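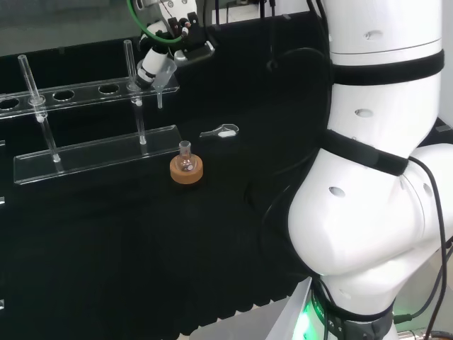

Right, residence permits and family reunion, which is the bit of the module everyone emails me about in July. Start with the basic split: the right to *be* in a country and the right to bring somebody *with* you are decided separately, often by different desks. I picture it like the straps on that white arm, one high up, one at the elbow, one down by the base, each holding its own stretch. Undo one and the others stay put! So when you read the Godoy file, ask first which decision is being appealed.

**The Godoy file (our made-up country is Cadau, as ever)**

Horacio Godoy holds a work permit tied to Kirkard, his employer. He applies for his wife, Agustina Ibarra, to join him in Rustside. The registry at Alarcón says no, on income grounds: the rule asks for 1,252 a month and he earns 1,000 plus overtime. Please don't skip the overtime (half of last year's group did, and it's most of the argument).

Things to have ready for the seminar:

- Is overtime "regular income"? Read paras 135 to 166 of the reader, slowly.
- Did the registry have to ask for more payslips before refusing?
- Does it matter that the couple married after the permit was issued?
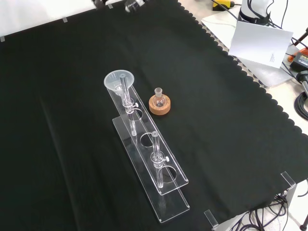
*Two glass tubes in a clear stand, one with a funnel on top.*

A word on proportionality, as I rushed it last time. The court wants to know what the state is aiming at, and then whether a milder rule would have got it there. I'd spend most of your essay on that second step. Quote the registry's own letter where you can, it's oddly candid in places.

Bring the reader, and a copy of the refusal letter with your notes on it. We'll take Agustina's side first and swap after the break.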